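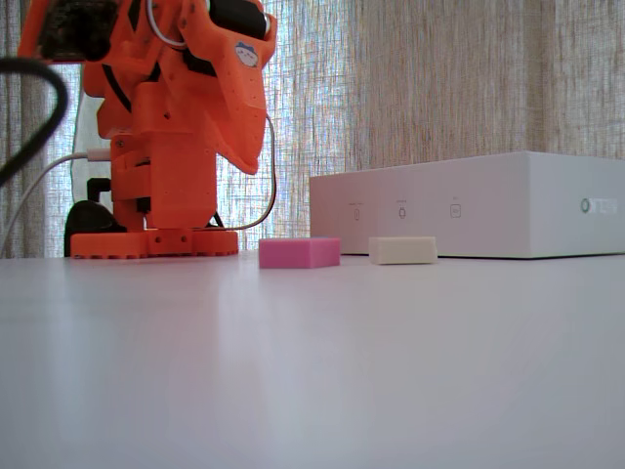

The White Table, Wiltimley

Gallery by Ezequiel Ocampo
Published 26/09/2023

Welcome to my small gallery about one table and the things that live on it. I moved to Wiltimley in February, and the table was the first piece of furniture that I chose by myself and did not receive from a cousin. It stands in the back room of the apartment on Karaca Street. The room is 17 steps from the kitchen, so I carry my coffee there carefully.

I have put 238 pictures on Sotutell until now, and most of them show food or streets. This page is smaller. It has a work surface and a few colors on it.

The curtain

It is sheer and loosely woven, and it hangs behind the table. I had first a dark one, very heavy, which came with the apartment. My sister told me that the room looked like a cinema, and I gave it to her. With the thin curtain I can work until the evening without the lamp. It needs to be washed by hand and it takes a long time to iron, so I do not iron it any more. I hang it when it is still a little damp and the folds go out by themselves.

The tabletop

White is not a practical color. Every pencil mark is visible, and also every ring from a cup. But I like that small objects are easy to find on it. In my old place I had a brown desk and I lost screws, erasers and one time a key, and the key was on the desk all week. The surface has some shine, so things get a faint reflection under them. I clean it with warm water and one drop of soap. The strong spray from the supermarket left stripes and I had to wipe three times.

The sponge and the block

A pink sponge block and a cream-colored one beside it. I keep small blocks near the middle of the table when I am trying positions. The soft ones make no noise when they fall, which my neighbor downstairs appreciates. She is a night nurse and sleeps until the afternoon.
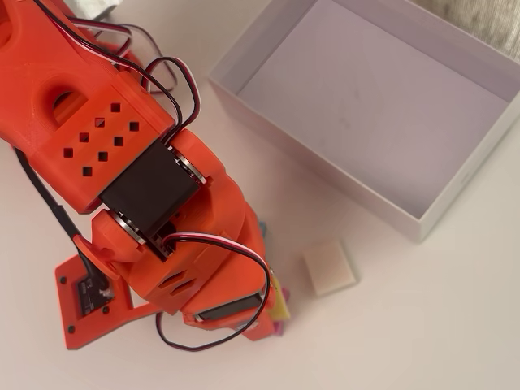

Pale yellow at the lower right, with a little pink around it.

Against so much white, even a small piece of yellow is enough. I spent a full morning on this corner of the table. The orange is strong and it takes all the attention at first, then the eye goes down to the little colors at the tip.

About the prints

Both pictures can be ordered on matte paper from Rustska, the print shop near the bus station. They made 100 postcards for me in spring and the whites stayed clean, without the blue tint that I got in another shop. Please write to me through the contact form and say which picture and what size you want. I answer slowly in English but I answer everybody.

Next gallery: The Kitchen Shelf
Page views: 1,866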